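Tapley show home, plot 57 — two stars

I went round the Tapley show home at Osamau Park expecting to be sold to, and I was. The brochure says "generous family living". The second bedroom takes a single bed and a chair, provided you don't want to open the wardrobe.

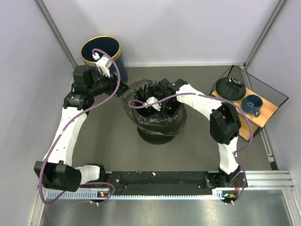
Storage is where the plan falls down. There is one cupboard under the stairs, and the boiler has most of it. The kitchen has no proper place for a bin — even a small black one with a liner would end up in the doorway. Sandra Cropper in the sales office told me buyers "find their own solutions". At 200 pounds a year for the service charge, I'd want the builder to find a few.

Windows are decent. Ask about the parking before you sign.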